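## Treseck two-arm cell, Dutstead: weekly upkeep and the mattress sweeping task

**c_oakley** (site maintenance)

Colleagues are asked to review the proposed upkeep schedule for the two-arm cell before it is adopted on Saturday. The principal points are as follows.

1. The brown gripper on the left arm is to be wiped with a damp cloth at the end of each shift and inspected for splits after every 600 cycles.
2. The black hand on the right arm is to be inspected after every 2000 cycles, with attention to the fingers that close round the brush handle.
3. Floor cables are to be checked before power is applied.
4. The dustpan is to be emptied and wiped at each changeover.

Comments are invited.

---

**mdumlao**

I support items 1, 3 and 4. I cannot support item 2 as drafted. The hand holds a ridged handle under load, and at the Sison site we found slack in the thumb at 267 cycles. An interval of 2000 is too long.

---

**hoiyan.liu**

> we found slack in the thumb at 267 cycles

With respect, the Sison hand had been fitted with the wrong screws. Mr Dumlao will recall that the fault did not return once they were replaced. One early failure should not determine the schedule for Dutstead.

---

**mdumlao**

I recall it well. The screws were a contributing cause; I do not accept that they were the only one. I would settle for 600 on both arms, so that one stoppage serves for both inspections.

---

**k.tan**

A single interval would be easier to administer. May I also ask that the grip force on the left arm be recorded? The Trodis controller is set to 70 per cent at present. I consider that excessive for a dustpan, and the soft pad will wear sooner for it.

---

**hoiyan.liu**

At lower settings the pan turned in the grip when the brush met its lip. I would not reduce the figure without a trial.

---

**c_oakley**

Item 2 is amended to 600 cycles. The grip setting will remain at 70 per cent pending a trial, which Ms Tan is asked to arrange.

---

**cfajardo** (operations)

I have no objection to the amended schedule. I do wish to add a point on setting up, as operators on the late shift have been placing the mattress by eye and then correcting the arms to suit. The arms should be left alone. The mattress is to be moved until the dark grey border lies between the two tools, with the pan held clear of the side and its open scoop towards the brush. The bristles should rest on the quilted top close to the border — they should not be pressed into it. If the bristles splay, the right arm is too low and the run should not be started. The green light on the left wrist module should also be checked at this stage and its state entered in the log. Once both tools face each other across the edge, the position may be saved and the guard reset.

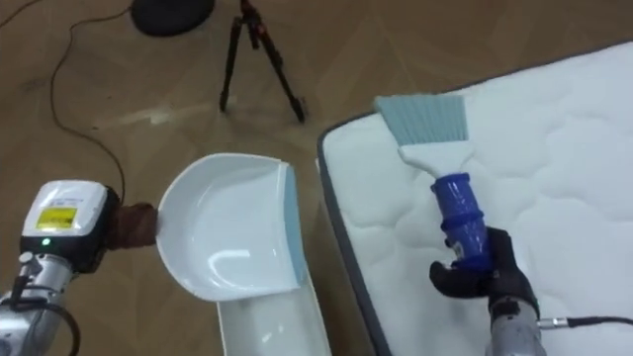 The saved position should be given the shift letter and the operator's initials. Unnamed positions will be deleted at the end of the week.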